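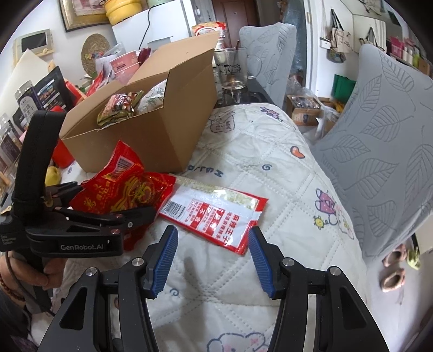 Mehwish Durrani wrote to ask whether snacks in soft bags and snacks in flat sachets may share one box, as the printed guidance for residents mentioned only tins and jars. They may. The wording has been corrected for the current season, and the remark is repeated on this page with permission.

Snack Parcels: Gallery
Skoltulau Residence, Office of Resident Services

The October parcel exchange takes place between the Skoltulau and Firkeo residences. Residents prepare a box of packaged snacks in their own rooms and bring it, unsealed, to the front office. Boxes are checked, taped and labeled there before transfer to the other residence. The exchange is open to all residents of both buildings and carries no charge.

Sorting on the bed
An open cardboard box with its flaps raised, and inside it a colorful snack bag and a white bag with green leaf designs. A red snack package and a long sachet marked 麻辣王子 lie on the quilted bedspread in front.

Beside the box
A red bag stands to the left of the box, with a yellow fruit near it. Residents are reminded that fresh fruit is not accepted for the exchange and should be kept for use at home.

Notes on packing

A bed or a cleared floor is a suitable surface for sorting. Items should be laid out with their labels facing up so that the contents can be listed before anything is placed in the box. The list goes in last, on top, where office staff can find it without unpacking.

Jars and other heavy containers are placed at the bottom. Boxed snacks stand along the sides. Bags filled with air should be set upright and should not be pressed down to make room. Flat sachets may be slipped between the bags or along the wall of the box, provided their crimped edges are not folded.

Opened packages are not accepted, including those closed again with a clip. Spicy products are welcome. They should be marked as such on the list, in English, if the label is in another language.

The weight limit is 14 pounds per box. Each resident may submit up to 2 boxes. Flaps are to be left open until the contents have been checked; boxes that arrive taped will be opened at the counter and taped again.

Collection

Boxes are received in Room 1004 until October 22, 2021. Residents of the Roman wing may use the ground floor desk. Residents of the Gister wing should bring their boxes directly to Room 1004, as the desk in that wing is closed for repainting. Carts may be borrowed at either location and must be returned the same day.

A total of 26 boxes was exchanged last season. Empty cartons in the standard size are available on request for residents who do not have one.

Questions about individual products may be left in writing at the front office. Replies are placed in the resident's mailbox.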